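Washing-up by machine: where the trials stand
Automation notes, 6/5/18

Several members have asked whether the two-arm cells now being offered to canteens and small kitchens are ready to take over any part of the washing-up. The short answer is that parts of the job can be done, slowly, on a bench laid out for the purpose. The longer answer depends on what is meant by the job.

Clearing crockery breaks down into locating an item, gripping it, lifting it clear of its neighbours, carrying it and setting it down the right way up. Flat plates on a dry surface are the easiest case for the camera and one of the harder cases for the gripper, as there is little edge to get a finger under. Bowls are the reverse. The rim is easy to hold, but the curved side tips when it is touched off-centre, and two bowls standing close together leave little room for a finger between them. Stacked bowls are harder again. Most of the present grippers will lift two when asked for one, and few of them can tell the difference.

At Prudau we ran the Skamach cell through 60 transfers in one session. Each transfer was a single item of plastic crockery moved from the bench into a container, with the starting position changed by hand between runs. The cell completed 41 without help. Of the 19 failures, most were at the grip: the fingers closed high on the rim and the item rotated out during the lift. The remainder were put down on the edge of the container and had to be reset. There were no collisions between the arms, though the control software achieves this by making one arm wait, and the waiting accounts for a good part of the cycle time.

Cycle time is the figure most readers will want. A transfer took 40 seconds on average, measured from the start command to the fingers opening. A person at the same bench does it in two or three, usually while looking at something else. Against that, the cell can be left going after the shift has ended, provided that somebody is on call to deal with a dropped item. We have not yet seen a unit that can recover from a drop on the floor.

Payload is not the limit. The arms are rated at 700 grams each at full reach, which covers ordinary bowls and cups when empty. It does not cover a full bowl, and a half-full one introduces the separate question of spillage, which the planner does not consider at all. Food residue is a further difficulty. Our crockery was clean. Grease on the rim reduces the hold, and the present finger pads are awkward to wipe down.

Cabling also deserves a line. External cables on small arms need enough slack for full wrist rotation, and that slack has to go somewhere. On the Skamach we re-tied the wrist loop twice in the first morning. The supplier's newer Flodumach kit is said to route the cable inside the forearm, but it has not been available for us to try. The basket work below uses the external arrangement.
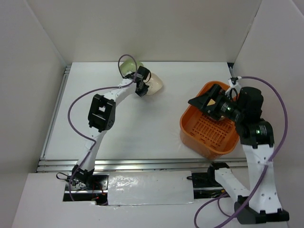

Holger Blomqvist replies that the comparison with a person is the wrong one for a small site. In his view the evening clear-down is done badly or left until morning, so a cell that takes all night over it would still be an improvement, if it could be trusted with the load. He would accept a failure rate of one in twenty. He would not accept anything made of glass going near it until the grip force can be set item by item, and he asks whether the suppliers have published any figures on breakages. We have found none.

Alois Steiner has offered the use of his bench at Cabral for a second round in July, with mixed crockery and a proportion of it wet. Members who have odd-shaped items they would like included should send the dimensions and the empty weight. Handles are of particular interest. Cutlery will be left out of this round, as the grippers to hand cannot pick a fork off a flat surface.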